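Dokby opens its hand-held gripper kit to smaller labs

July 2019

Anyone who has tried to teach a robot to tidy a desk knows how long it takes to get decent examples out of the arm itself. You push it along, it stalls, you start again. Dokby's answer is to leave the arm out altogether and put the gripper in a person's hands, and after an afternoon with the kit at the Nesdale workshop I came away very taken with it!

The service is called Lukumay. You hire a pair of grippers, get a morning of training over video, and send your recordings back to be cleaned up and sorted. Until April it was only open to the firm's own partners. Now any lab or college can book, with hire starting at £1,156 for a fortnight, or £1,648 if you want the sorting done as well.

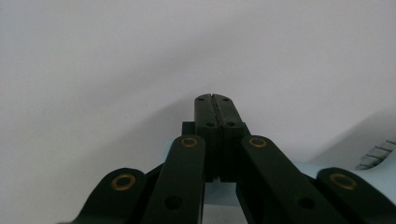 Fingertips closed on the Lukumay gripper. Photo: Dokby

The fingers are what won me over. They ride on dark linkage arms with brass-coloured rings at the pivots, and they close with a lovely even pull, nothing like the sloppy grabbers I remember from college. Mélanie Gagnon, who looks after the design, told me her team went through 62 versions of the linkage before they were happy. "The early ones pinched your knuckles," she said. "We all had plasters on."

Training begins with small household jobs, such as putting things into a mesh pot on a white table. It sounds dull and is oddly absorbing (I stayed well past my slot). Your wrists learn to slow down, you start thinking about which way round a handle ought to go, and before long you've got opinions on approach angles.
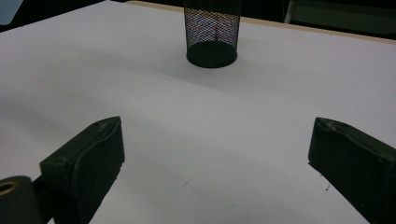
Two hands at once

Most kits of this type that I've tried come as a single gripper, so the two-handed hire is the bit I was keenest to see. One hand can work while the other stays ready, as with the pale blue hairbrush held by its handle near the black cup.
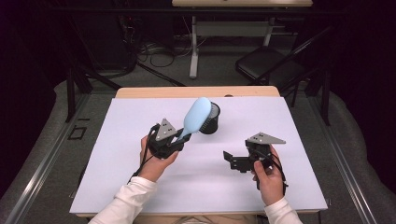 Dandadon Workshop News, No. 8

Miklós Kozma runs the training sessions and suggests short bursts with a proper rest between them. I'd second that, as my forearms were complaining by teatime. I'd also like longer cables, and the printed guide could do with a page on packing everything away again.

Small grumbles, though. For a student group with a good idea and no robot time, this is a smashing way to get going. Bookings for the autumn are open now through Dokby, and Nesdale is taking names for another open afternoon.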